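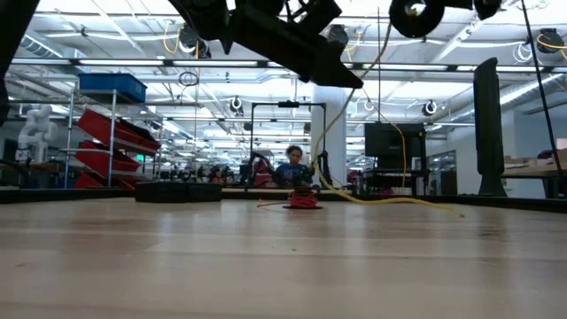 Agata Martinelli asked whether a machine can coil a cable yet without a person tidying up after it. Getting closer — and it's a joy to check!

Horham > Checklists > Cable chores
2022-03-31, by the Kino bench team

1. Gripper clear of tabletop at start: OK
2. Red coil: check for stray strands
3. Yellow cable: mind the slack, it snags
4. Stop button: OK, tested 8 times
5. Folding towels: not yet, retry in September

Contact | © Horham | Back to top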